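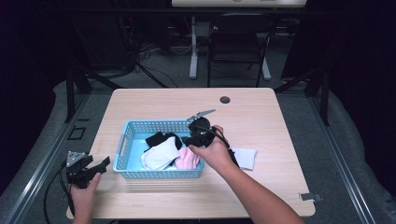 Do you still pair your socks? I quit in May and I'm never going back

Posted by fouzia_hashmi, 20 July 2023
Category: Home & Housekeeping > Laundry Room

Long post, sorry, I have been wanting to talk to somebody about this for weeks and my family has asked me to stop.

I grew up in a house where socks got paired, rolled into a ball, and lined up in the drawer by color. My mother still does it. I did it too for my whole adult life, and every laundry day ended the same way, with me on the edge of the bed at ten at night holding up one navy sock and one black sock to the lamp and trying to decide if they were married.

So in May I stopped. All clean socks go in the blue basket and the basket IS the sock drawer. You want socks, you reach in. If you want a matched set you can dig for it, and if you don't care you take the first one your hand lands on. I fold the ones that feel like being folded and the rest go in however they go in (white, black, the pink ones, all in together!) and it is so freeing, you guys.

Things I've noticed since:

- My kids now get their own socks. Before, they'd yell for me.
- I find holes faster. When everything was balled up I would carry a holey sock back and forth between the wash and the drawer for a year.
- The drawer is empty, so now it has pajamas in it.
- I'm buying fewer socks. I used to buy a new pack every time I ran low on pairs, and I was never low on socks at all.

My husband is not on board. He goes through the basket before work and pulls out his black ones and lays them side by side on the dresser like evidence. He can do that! I support him. I'm just not doing it for him.

So who else has quit? And if you still pair, tell me why, I really do want to know.

---

Shahzad Kiani wrote:

Still pairing and I'll defend it. I pair while I'm taking things off the line. Sock, its partner, one clothespin for both. By the time I get to the end of the line the job is finished and there's no sitting on the bed with a lamp. I think what you hated was sorting a big pile cold at the end of the day, and I'd hate that too.

Also I can't wear mismatched socks. I've tried. One is always a little thicker and I feel it in my shoe until lunch.

---

fouzia_hashmi wrote:

Oh the thickness thing is fair, I hadn't thought about people who wear real shoes all day. I work from home, so my socks have a pretty easy life.

The clothespin trick is lovely, but I don't have a line. Second floor, dryer only.

---

Aslak_M wrote:

There's a third way and I'm surprised it took this long to come up. Throw them all out and buy one kind.

I did this when I moved to Vornovik. I went to the Koltida outlet and bought the gray midweight crew, nothing else, and that's all I own. Any sock goes with any other sock. There's no pairing because they're all already a pair. When one wears out I throw away one sock. ONE. You have no idea how good that feels until you've done it.

The only trouble is if they change the gray, and they did change it a little last year. I can see it in daylight. My wife says she can't.

---

Shahzad Kiani wrote:

So you do have two kinds of socks now.

---

Aslak_M wrote:

I have one kind of socks and an early edition.

---

ursina.haemmerli wrote:

Hi all, lurker here, usually over in the mending section. I have to speak up for the odd socks!

I knit, so every sock in my drawer took me weeks and I'm not going to own thirty identical gray ones, sorry Aslak. I also can't toss them in a basket with everybody's cotton, because they'd felt or snag. What I do is a loose fold, one sock laid inside the cuff of the other. Please don't ball them. Balling stretches out one cuff every single time, and it's always the same one if you always fold with the same hand. Look at your own socks. I'll bet one of each pair is slouchier.

But for store-bought everyday socks I think the basket is wonderful, and the holes you can see through the sides are a big plus. Anything that comes out of the dryer a tiny bit damp at the toe can finish airing out. A closed drawer won't do that for you.

---

fouzia_hashmi wrote:

Ursina, I just went and checked and you are RIGHT about the cuffs. My old balled ones, every pair, one tight and one loose. I've been blaming the socks!

---

RMohmand wrote:

I'll be the grouch. I think this is a nice idea for one person and a bad one for a household.

We tried it. Four of us, one basket. Inside of a month my daughter was wearing my socks, my son was wearing hers, and I was getting dressed for work out of whatever they'd left me, mostly the little ankle ones with no heel. The basket rewards whoever gets up first. With pairs in drawers, at least I know mine are mine.

And there's a cost you didn't mention. Pairing takes me five minutes once. Digging takes a minute every morning, for every person. Add that up.

---

fouzia_hashmi wrote:

OK but do you sit there and resent the minute? Because I resented the five minutes SO much, Rizwan. I would do laundry late just to put off the socks. The minute in the morning I don't even feel.

You've got me on the stealing, though. My daughter has had my pink ones since June.

---

RMohmand wrote:

I resent both. I'm consistent.

---

Shahzad Kiani wrote:

Could you do a basket per person? Small ones?

---

ursina.haemmerli wrote:

Or a dot of thread! My grandmother stitched a little colored mark under the toe for each of us. Mine was green. Two stitches, you don't feel it, and it survives any wash. The whole family's socks went into one big bag and anyone could sort them. Embroidery floss is best, sewing thread tends to pull through.

---

RMohmand wrote:

That I would try. My daughter would pick the stitches out, but I would try it.

---

tallpines70 wrote:

Reading this with my coffee and loving it. Question for the OP that has nothing to do with socks: what's the table? I'm hunting for one to fold on, and I like that the corners are rounded. I've got a bruise on my hip from the one I have now.

---

fouzia_hashmi wrote:

Ha, it's my favorite thing in the apartment, so thank you for asking!! It's secondhand, from the Mengal Street thrift. No label on it that I can find. The rounded corners were what sold me, same reason as you, I walk into everything.

The wavy part is what I love.

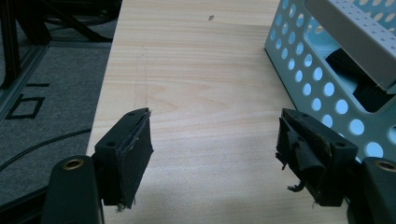 The top, with the knotty-looking part in the middle. Pale wood, grain running side to side.

---

tallpines70 wrote:

Oh that's pretty. Do you put anything on it? Mine's pine and it grabs at anything knit. I lost a good tea towel to a splinter.

---

fouzia_hashmi wrote:

I wipe it down and that's all. No idea what's on it from before. It feels smooth to me and I've never had a sock catch.

---

Aslak_M wrote:

Pines, go over yours with fine sandpaper, always with the grain, then wipe it and use a hard wax. Thin coats. Let the first one sit overnight before you touch it. Then run an old nylon stocking over the whole surface, and wherever it snags, sand that spot again. Your hand will tell you it's smooth way before it is.

---

ursina.haemmerli wrote:

Seconding the stocking test. I do the same with my knitting needles.

And keep the wax off the edge where you lean. I had a line across my sweater for a whole winter.

---

tallpines70 wrote:

Writing all of this down. Thank you! Back to socks. I pair mine, but only the good ones. Everyday socks are a free-for-all in a shoebox. I guess I'm half converted and never knew there was a word for it.

---

Shahzad Kiani wrote:

What do you all do with the singles? I'm asking as a pairing person, so I have a real single problem. Fouzia doesn't have singles anymore, by definition.

---

fouzia_hashmi wrote:

I hadn't realized that!!! I have no singles! I only have socks!

(I did have a bag of them before, in the closet. I dumped the whole bag in the basket the first day and a bunch of them found each other within the week.)

---

Shahzad Kiani wrote:

That's a little annoying to hear. My bag goes back to my last apartment.

---

RMohmand wrote:

Singles are for blinds. Put one over your hand, damp it, and run it along each slat. Wool ones are the best for dust. When it's black, throw it out and don't feel bad.

---

Aslak_M wrote:

Also good over a chair leg if you've got wood floors and need to move the furniture. Cotton, pulled up snug. I moved a dresser across two rooms that way by myself.

---

ursina.haemmerli wrote:

Or bring them to the mending section and I'll talk you into darning them, haha. A single with a hole makes a perfect practice sock, since it can't get any worse. Use a contrasting color so you can see what your needle's doing.

---

fouzia_hashmi wrote:

I might take you up on that. There's a heel going on one of the white ones and I like it too much for blinds.

Update on the home front while I'm here: my husband read this thread over my shoulder and he has ordered gray socks. All gray. Aslak, he wants to know which weight to get for summer.

---

Aslak_M wrote:

Midweight. Tell him to buy them all on the same day.

---

Tags: socks, folding, drawers, laundry routines
854 views | Thread open for replies

Contact Us | © 2023 Emomura Home Forums | Back to top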